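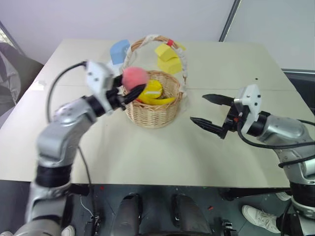
1/ Two arms, one basket, many evenings

Progress report on Otovik, the two-armed thing I'm building in the shared workshop with Hema Naidu. The goal is to tidy a table. I have a perfectly good table at home that needs tidying and have not touched it since June.

2/ The left arm does the picking up. The right arm is there for moral support until I finish its half of the code. It can open its gripper and point at the basket like an uncle at a barbecue, and so far that's the full feature list.

3/ Several of you asked why a basket and not a nice square bin. Square bin was plan A. Then Hema said a bin is a rectangle and rectangles are for cowards. So now we have wicker, with a big arched handle over the top, and every path the arm plans has to respect the handle.

4/ I did not respect the handle. My first planner treated the basket as a cylinder with an open top. A tall arch is a detail you can leave out of a model exactly once.

5/ The fix was dumb and I love it. Come in over the left rim, stay low, let go early. No clever path through the arch. The clever path took me 15 evenings and is now in a folder called "later".

6/ Software, for the two people who care: motion code is my own, calibration is a little tool Hema wrote called Kamuva, and the thing that decides what to grab next is called Bonsu. Bonsu is 2,319 lines long. I would guess 2,000 of them are me arguing with myself in comments.

7/ Bonsu's favorite color is yellow. Give it a banana shape and it's off like a toddler. Give it a pale blue block on a cream table and it has to think about its life. We've turned the contrast up and lowered our expectations, and they're meeting somewhere in the middle.

8/ OK, the clay. Blocks are easy: they have sides, and they keep them. Modeling clay has opinions. Squeeze too softly and it slides out, squeeze too hard and you've made a pancake with a diamond pattern on it. So of course Hamdia Yilma from the next bench handed me a lump of pink and said "try this one."

9/ What the gripper gets to look at before it commits:

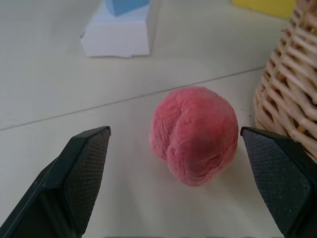
Pink clay, fingers open, no contact yet.

10/ The approach is the part I'm happiest with. Center the lump between the fingers, stop, look again, then close slowly. The "look again" step was Hamdia's idea and I resisted it for a week on the grounds that I hadn't thought of it.

11/ Grip force is a number from 0 to 100 in my config file. It's not newtons. It's not percent of anything I could defend in front of an engineer. It's a vibe with a slider. Blocks get a high vibe, clay gets a low one.

12/ Yes, the pads on the fingers are textured. No, I don't know if the little diamonds help with clay or just autograph it. Hema says they help. Hema also said the rectangle thing, so weigh that how you like.

13/ The table has a seam across it, and for two evenings Bonsu was convinced the seam was an object. A very long, very thin object that it badly wanted to put in the basket. I admired the ambition. Then I masked it out.

14/ Someone asked about a parts list. The wrist brackets are our own design, named Clivon after a typo that survived three drafts. I'll post the files when I've fixed the hole spacing. If you print them today you'll need a drill and a forgiving nature.

15/ Next up is getting the right arm to do something useful, probably handing things over to the left one. Hema wants them to pass the clay back and forth. I want one evening where I don't scrape clay out of a grip pad with a toothpick. We're going with Hema's plan.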